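Dilham packable tote, four months in

Bought in April after the handles went on my old canvas one. Wanted something that folds down small, takes a proper shop, and doesn't look like I'm off to the gym. Looked at the Vuneck too but it was dearer and the zip felt cheap in the shop.

Quick verdict: good bag, annoying pocket. Would buy again, probably in the bigger size.

Carrying. Straps are long enough to go over a winter coat, which I can't say for most. Milk, potatoes, two tins, loaf on top, fine. They do dig in a bit once you're past the ten minute mark. Walk home is uphill so I notice.

Fabric. Thin but tougher than it feels. Caught it on the garden gate twice, no hole. Rain sits on it for a while then gives up and soaks through, so don't trust it with library books. Washed it at 30, hung it over the bath, dry by morning. Lost none of its colour as far as I can tell.

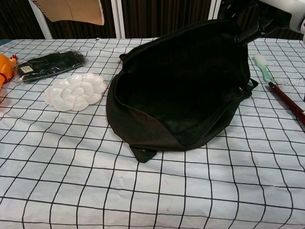 Folding it up is where I lose patience. The leaflet makes it out to be 5 quick folds and into its own pocket. Mine takes several goes and a bit of swearing, and the pocket is about as generous as a coin purse. Most days I just stuff it in my rucksack as is. My sister's Flemeck rolls up with a popper and that's a much better idea, though hers has started to fray at the seams allready.

Other moans. No inside pocket for keys, so they end up at the bottom under the onions. Won't stand up by itself on the kitchen floor, you need a hand free to hold it open while you pack. At the self checkout this is a proper nuisance. Label inside scratches, I cut mine out.

Delivery was quick, came on the Monday in a paper envelope, no plastic. Returns look straightforward but I havent needed to.

Chornovol do a stiffer one with a flat base if you drive to the shops and don't care about folding. Tried it in store, too heavy for me when empty.

4 out of 5. Lost the point on the pocket.

We use cookies to remember your settings. Accept | Manage choices

Contact | Copyright, all rights reserved | Back to top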